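How Long Should You Soak Beans? My Kitchen Science Project
Niamh Quinlan
Food Science Elective, Final Report
October 5, 2025

Why I picked this

My grandmother soaks her beans overnight and my roommate dumps them straight from the bag into the pot, and they both think the other way is crazy. I've eaten both and couldn't tell you which was which. So when we had to choose a question for this class, I wanted to settle it, or at least have something to say at Thanksgiving besides "pass the rolls."

I should say I started out on my grandmother's side. I tried to keep that out of the tasting, but you can decide if I managed it.

What I did

I used two kinds of dried beans, black and pinto, both Plidemico brand from the same store on the same trip. Each kind got cooked three ways: no soak, a quick soak (boil for a minute, turn off the heat, wait an hour), and a long soak of 11 hours, which is how long I was gone between my evening shift prep and my first break the next day. I meant to do twelve. Life happened.

Everything cooked in the same pot on the same burner, with the same amount of salt added at the start. I know some people swear salt makes the skins tough (my roommate, loudly). I left that fight for somebody else's project.

I checked for doneness by squashing a bean between my fingers. If it mashed with no gritty center, it was done. Yes, I burned my fingers, and yes, I kept doing it.

What happened

The long-soaked beans were done first, for both kinds. No surprise there. The quick soak landed in the middle, and the black beans hardly seemed to care about it at all. The pintos did care! Quick-soaked pintos were soft so much sooner than the dry ones that I almost missed it because I was on the phone.

Flavor was the weird part. I liked the unsoaked black beans best. The broth was dark and thick and tasted like more, if that makes sense, while the long-soaked ones came out kind of pale because I'd poured so much color down the sink with the soaking water. With pintos I went the other way. The unsoaked ones split and went mushy on the outside before the middle caught up.

My roommate tasted everything without knowing which was which and agreed with me on the black beans, then picked the quick soak for pintos. She has not let me forget the first part.

Serving and the leftover problem

By the end I had way more beans than two people can eat, so the last part of the project turned into a cold bean salad. Red bell pepper, lime, a little onion, cumin, whatever herbs are still alive in the fridge. The long-soaked pintos held their shape best in the salad, so they won something after all. Use a bowl bigger than you think you need, and chop the pepper small so you get some in every bite.

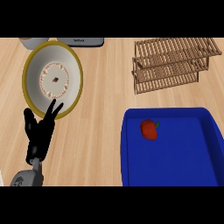 What I'd change

First, more than one batch of each. I cooked each one a single time, so a bad bag or a hot burner could have thrown off the whole thing. Second, I'd save the soaking water and cook one batch in it to see if the color and taste stay put. My instructor suggested that after my draft and I'm annoyed I didn't think of it. I'd also buy an actual timer, as my phone kept getting covered in bean water.

For now I'm soaking my pintos and leaving my black beans alone. I haven't told my grandmother yet.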